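We have opened the booking for the guest rooms at Nerkness for the coming season. I will write here some practical things, so you do not have to ask them one by one.

The house has two rooms to let, both on the ground floor, both with own shower. The bigger one is called Trasau and it looks to the river. The smaller one is quieter in the morning.

Price for the whole week in Trasau is 1,299 euro, bed linen and towels included. We take 100 euro as deposit when you book and the rest on arrival. Card is fine.

Many guests come to us for walking. The path to the old ferry landing starts behind our garden, and it is well marked as far as the bridge. After the bridge please follow the wall and not the stream, the stream side is very soft in spring.
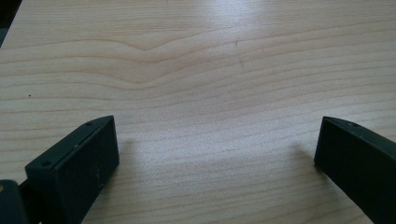

Halldóra Blöndal
Host at Nerkness guest rooms

Breakfast is from half past seven. If you leave early for fishing, tell Arnar the evening before and he will prepare a packet with bread, cheese and boiled eggs. Coffee we can fill in your own flask.

Dogs are welcome in the smaller room, but only one at a time - we have hens and they go freely in the yard.

The bus stops at the church, and from there it is a short walk uphill. With heavy bags it is better to ring us, we can fetch you with the car.

One correction to what I wrote in February: the bicycle hire in the village is open also outside the summer, but you must reserve it by telephone.

For Easter Trasau is already taken. The smaller room is still free for the days after.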